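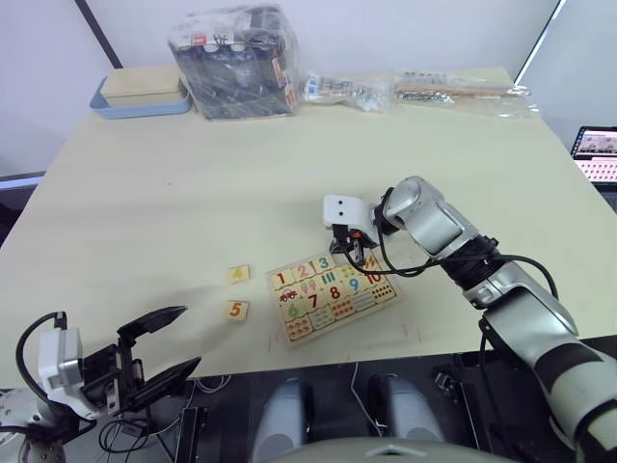

Figure 1. Two-arm cell with the number puzzle on the table. Pieces 4 and 5 are to the left of the board.

Unit 4: Setup and Care of the Two-Arm Table Cell

Course: Cell Maintenance 1, Vitthorpe Technical Center
Prepared by Joyce Massawe. Revised Wednesday, May 3, 2023.

Read this before your first bench session. Bring it with you, along with the cell logbook sheet. The revision adds the section on finger pads and replaces the cable section handed out in January.

4.1 What you are responsible for

Each pair looks after one cell for the length of the unit. The cell is the two arms, the grippers, the cameras on the grippers, the cables along the arms, the table, and the test task. The controller cabinet is serviced by the lab staff and stays closed. If a fault points to the cabinet, write it in the log, tag the cell, and tell Tài Lục.

The test task for this unit is the number puzzle. It is a wooden board with interlocking pieces. Some carry a numeral and some carry pictures to count. The arms pick pieces off the table and put them back in their places. We use it because the pieces are flat and close-fitting, so a small error in the setup shows up quickly as a piece that sits on its neighbor and will not drop in.

4.2 Starting the cell

Do these in order. One person works, the other reads the steps aloud and marks the sheet.

Check that the emergency stop is pressed in.
Clear the table between the arms. Parts bags and trays go to the back, along the wall.
Look at both grippers. Fingers should be seated square, with no gap at the mount.
Follow each cable with your eyes from the gripper back to the base.
Switch on at the cabinet and wait for the ready tone.
Release the emergency stop. Keep your hands off the table from this point.
Home the left arm, then the right. Never both together after a repair.
Open and close each gripper fully, twice.
Bring up the camera views and confirm that left is left and right is right.

Swapped camera views are the most common mistake after a cable change. The arms will still move normally, and the fault only appears when the task starts. Close one gripper and see which view changes.

4.3 Cables

The cables on these arms are run outside the links with a free loop at the wrist. The loop has to be long enough for the wrist to turn to both ends of its travel. It must not be so long that it hangs below the fingers, where it can catch on the board or drag a piece.

To check it, put the arm in slow mode and turn the wrist to one end, then the other. Watch the tie points while it turns. If a tie slides, replace it. If the cable goes tight before the wrist stops, press the stop and add slack from the next segment down. Do not pull slack out of the connector end.

Look for flat spots, shiny wear, and cracked jacket where the cable leaves the gripper housing. Any of these means a new cable. Tape is not a repair.

4.4 Fingers and pads

The pads are textured and they fill with wood dust and skin oil. Wipe them with a dry lint-free cloth at the start of each session. If that does not bring the texture back, use a cloth dampened with alcohol and let the pad dry for 4 minutes. Do not soak a pad and do not scrape it.

Replace pads at 1,000 grip cycles, or sooner if an edge is lifting. The count is on the status page of the Arelik software, under Grippers. Reset it only when new pads are on. Change both pads on a gripper together, even if one looks fine.

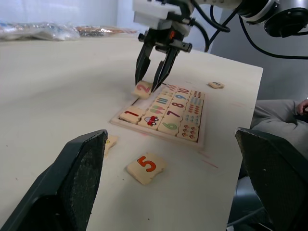

When the gripper lifts a numeral piece, the piece should come up level and stay where the fingers took hold of it. If one corner leads, the fingers are closing at different heights. Stop, open the gripper over the table, and check the finger screws before you touch any setting in the software. Four times out of five the screws are the cause.

If the screws are tight and the piece still tips, check the grip point. Move it toward the middle of the piece in small steps and test again after each one. Write the old value in the log before you change it.

If a piece slips straight down out of the fingers, clean the pads first. Then raise the grip force one step. The setting runs from 0 to 125 and this task is taught at 64. Above that the wood starts to mark at the edges, and a marked piece no longer fits properly.

4.5 Placing the board

The board does not have to be square to the table, but it has to be inside the reach of both arms and it must not move during a run. Press it lightly at each corner. If it rocks, look underneath for grit. Put loose pieces face up with clear space between them so that a finger can get down on either side.

Pen and pencil marks on the table are not reference marks unless they are listed on your cell sheet. Clean off any you make yourself.

4.6 Shutting down

Open both grippers and park the arms. Press the emergency stop, then switch off. Put every piece back in the board and check for gaps before you put it away. Spare finger screws go back in the Kettunen drawer, sorted by length. Both partners sign the log.

For next session: complete one full start and one full shutdown on paper from memory, then mark it against 4.2 and 4.6. Read the Riltetell gripper sheet, the pages on finger alignment only.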